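Ticket 448: Lerka segmentation drops the clear bin, planner routes straight through it
Opened 11/10/2019, component: perception / Derkach planner

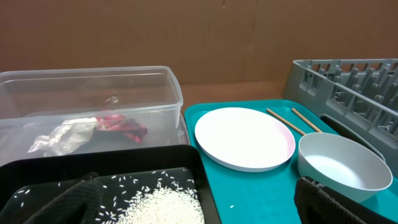 Wrist view, table-clearing setup. Clear container at upper left, rice tray in front of it.

Okay so this one ate my whole afternoon! Running the table-clearing task on the Fundale stack, and Lerka keeps giving me a mask for the white bag and one for the red wrapper, but nothing for the container they're sitting in. So Derkach thinks it's free space back there and happily plans a path through the rim. I hit e-stop twice.

Stuff I tried:

Dropped the mask confidence from 70 to 50. Got the rim, sort of, in pieces, plus a bunch of junk masks on the loose rice (ugh). Put it back.

Turned off depth hole filling. Helped a little. The back wall still gets merged with the cardboard, and the teal tray, plate and gray bowl are all fine either way.

Rolled back to the May weights. Container shows up in roughly 199 frames of my 448-frame replay, so better, but the chopsticks vanish. Can't win.

What I'm running now is a hand-placed collision box for the container in the Stenero scene file, padded 2 cm on every side. Derkach goes over the top and the replay runs clean. It's a hack and it breaks as soon as the bin moves, so please don't close this!

Could somebody on the perception side check if the transparent class got left out of the last training config? Replay log is attached, the bad plan is near the end.

Status: open, workaround in place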